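Subject: Re: [brasine-parents] rainy day toys, what do yours still play with?

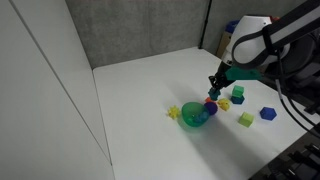 Green bowl, purple ball and the yellow spiky one

Hi all,

Catching up on the toy thread after a long week, so forgive me if I repeat somebody.

> We're moving to the smaller place on Brasine in November and I have to
> get rid of at least half the toys. Ours are 2 and almost 5. What do
> yours still reach for after the first month? I'm tired of buying
> things that end up under the couch.

We went through this last spring when we gave up the spare room, and the stuff that survived was so boring! Plain balls, plastic bowls, a set of cups, wooden blocks from my sister. The big plastic kitchen went and I braced for tears, and she asked for it once, at bedtime, and then never again.

What worked for us was three bins with lids. One stays out and the other two live on top of the closet, and I swap them when everybody gets cranky (usually when it's been raining forever). The old things come down and it's like a birthday. I did try labeling the bins by type, animals in one and vehicles in another, and gave up fast – mixed is better, they come up with stranger games.

For the little one I'd hang on to anything that can be put into something else. Mine spent most of a winter moving socks in and out of a mixing bowl. For the older one, keep the dress-up box and maybe one puzzle. We had a 1000 piece one that I thought we'd do together, ha. It's still in the shrink wrap if anybody wants it.

The Grerkumero shop takes toys in decent shape, but they've gotten picky about anything with batteries, so call first. I got 22 dollars in store credit for two bags and spent it all on rain boots. The Dridico swap is easier if you just want things gone. Bring your own boxes, they always run out.

Are you keeping the train table? If not, I might know a family who'd come get it.

Good luck with the packing!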